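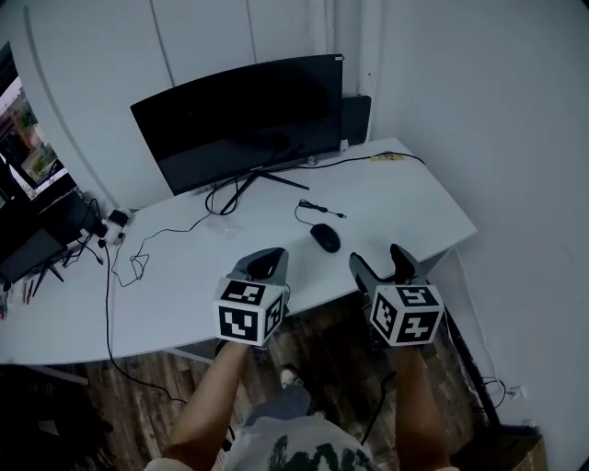

Relatório intercalar de progresso
Projeto Nelileo: reabilitação da rede de monitorização de águas subterrâneas na bacia do Emarau
Período: segundo trimestre de execução
Responsável técnico: Wondimu Gebretsadik
Gestão administrativa e financeira: Bethel Tufa

1. Estado geral

A execução física corresponde ao previsto no plano de trabalhos revisto, com exceção da atividade 3 (ensaios de caudal), que transita para o trimestre seguinte. Não houve alterações à equipa nem ao orçamento global.

2. Atividades realizadas

2.1 Piezómetros. Foram reabilitados 15 piezómetros no setor norte da bacia. A intervenção consistiu em limpeza por ar comprimido, verificação da profundidade e substituição das tampas. Seis apresentavam assoreamento acima do tubo-ralo e foram submetidos a segunda limpeza. Os registos de profundidade antes e depois da intervenção constam do anexo A.

2.2 Perfuração. O furo de observação de Assefa foi executado pela Drilletti à rotopercussão, em diâmetro único, e revestido a PVC. A coluna litológica confirma a transição entre o aluvião e o basalto fraturado indicada pela prospeção geoelétrica. O maciço filtrante foi colocado por gravidade. A cimentação superior cumpre o caderno de encargos.

2.3 Sondas de nível. As sondas instaladas no primeiro trimestre registam com intervalo de 15 minutos. A compensação barométrica passou a ser feita com o sensor de Assefa, o que eliminou a deriva diurna assinalada no relatório anterior. Uma sonda do setor sul foi retirada por infiltração no conector e enviada ao fornecedor.

2.4 Base de dados. As séries históricas em papel foram transcritas e sujeitas a dupla verificação. As leituras sem cota de referência ficaram marcadas como não conformes e excluídas dos mapas piezométricos.

3. Desvios

Os ensaios de caudal em Assefa estavam previstos para este trimestre. A bomba submersível foi entregue com quadro elétrico incompatível com o gerador disponível (trifásico, 400 V). A substituição está contratada, sem custo para o projeto, com entrega prevista para agosto.

O acesso ao setor sul esteve condicionado pelo estado da estrada. As duas campanhas de amostragem foram fundidas numa só, com prejuízo da comparação entre épocas.

4. Execução financeira

A despesa do período concentrou-se na perfuração. Solicita-se autorização para transferir o saldo da rubrica de deslocações para a rubrica de análises laboratoriais, nos termos do contrato de financiamento. O mapa de despesas e os comprovativos seguem no anexo B.

5. Próximo trimestre

Ensaios escalonados e de longa duração em Assefa.
Nivelamento das bocas dos piezómetros reabilitados.
Reinstalação da sonda do setor sul.
Primeira versão do modelo conceptual do aquífero, a remeter com o próximo relatório.

Anexos: A (fichas dos piezómetros), B (mapa de despesas), C (relatório de perfuração da Drilletti).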